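On 2019-02-16, Lihua Xiao wrote:
> The Burkville mayor's emails say our petition came from "the usual
> cranks." Should we demand an apology?

I'd frame it. He's had 257 signatures on his desk since November and this is the first sign he's read any.

What bothers me is the other email, where Councilman Tang asks whether the parish can be "kept quiet until after the vote."

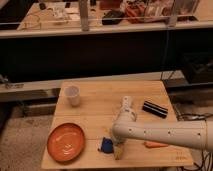
Father Blagoje has never been kept quiet in his life — ask anyone at the 7 o'clock Mass. I'd go after Tang first.

Guoqing Hou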